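The Odd Sock Project: Sorting and Pairing in a Shared Laundry Room
Student project report, Household Studies
Ilgın Işık and Hülya Yüksel
Monday, April 1, 2024

Where the project came from

We both live in Illport, a student house with one laundry room in the basement, and for as long as we have lived there a basket of single socks has sat on top of the second dryer. People drop things in it when they find them behind the machines, and every so often someone digs through it before a wash, sighs, and goes back upstairs. When our instructor asked us to choose an everyday household task and look at it closely for a term, Hülya said "socks" before I had even opened my notebook, and I'm glad she did, even if my roommates have been teasing me ever since.

Our question was a simple one. When people pair socks after washing, what slows them down, and can a small change in how they lay the socks out make it easier? We were not trying to sell anyone a new way of living. We wanted to watch an ordinary chore with a bit of patience and write down what we saw.

What we did

We asked the residents on our two floors to let us sort their clean socks with them, or at least sit nearby while they did it. Over the term we handled 326 socks in all. Of those, 69 had no partner by the end of the sorting session, although a good number of the missing ones came to light later inside pillowcases and duvet covers (check your duvet covers!). We wrote everything down in a shared notebook with one line per sock: color, length, any stitching or pattern, and whether a match had been found.

We tried three ways of sorting. In the first, people worked straight out of the basket, pulling out one sock and rummaging for the other. In the second, they tipped everything onto a bed and picked out pairs as they spotted them. In the third, which we came to call the table method, every sock went onto a bare tabletop with space around it before anybody was allowed to match anything.

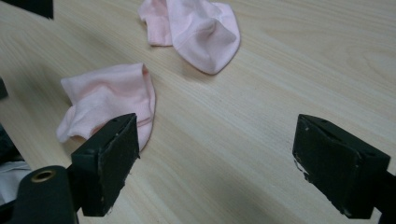

Color turned out to be a much weaker clue than we had assumed when we planned the project. We had expected the black socks to be the hard ones, and they were hard, but the pale colors caused just as much discussion, and light pink was the worst of the lot. A bunched sock hides most of what you need to know about it. With two pale pink ones lying crumpled on the wood like these, one folded over on itself and the other standing up in a little peak, you can't fairly compare the length, and even the shade seems to change from one fold to the next. The faint darker pink line along the side of the lower sock is the sort of detail we learned to look for first. After a couple of weeks we made it a rule to smooth each sock flat, with the toe pointing away from the sorter, and to compare the stitching before the color. It sounds fussy, I know, and it did feel fussy for the first few baskets, but the arguments got a lot shorter.

What we found

The basket method was the one people liked best and the one that went worst. Several residents told us they enjoyed it because they could do it sitting down with the television on, and I completely understand that. They also picked up the same sock again and again. The bed was better, though a patterned bedspread swallowed the small socks, and anything that slid off the far side tended to stay there until the next day.

The table asked for more effort at the start and gave the calmest sessions. A plain, light surface helped with the dark socks especially. With the pale ones it was less of an advantage, and for those Hülya started laying out a navy towel, which worked nicely.

What we would change

We never timed the sessions properly, and I regret that. We also sorted mostly in the evening, under the yellow lamp in the common room, and we would like to repeat the pale colors by a window in June. The basket is still on the dryer, and our notebook now hangs beside it on a string for anyone who wants to add a line.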